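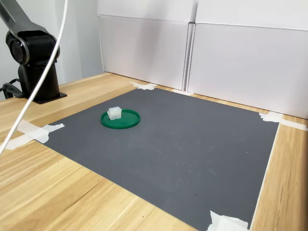
April, glue bench, 15:20

Hide glue again. New sack of pearl glue from Jolten opened this morning, smells stronger than the old lot. Soaked a jarful in cold water overnight from the end of the last bag, swelled up fine, no lumps.

Mixes

First pot too thick, strings off the brush like cheese. Let it down with warm water a spoonful at a time until it ran off in a thin steady stream. Second pot better. Kept the lid on this time, skin forms in no time otherwise.

Test joints, beech to beech. 500 g of dry glue should see out the whole Ó Néill job, chairs and the little desk. Rubbed joints only for the corner blocks, no cramps. Grabbed quickly. Too quickly on the long rails, glue had gelled before I got the shoulder home. Warm the parts first!! On the radiator will do.

Rails for chair four want redoing. Steam, knife, patience. Dont force the tenon, there is an old split at the back leg and somebody has been at it before with something yellow and rubbery. Scraped most of that off. The rest needs vinegar.

Rakberg thermostat pot reads high. Checked against the kitchen thermometer, not even close. Ignore the dial, go by the thermometer until it's fixed or replaced.

Drorusstead order: veneer not come. Their ref 559, ring after lunch. If they only have the wide leaves take those, we can cut down.

To do
- label the jars, date on the lid
- new brush, the small one is sheding
- chair four back on the bench tomorow, leave the cramps on tonight's two until then
- bin the first pot, it's been heated twice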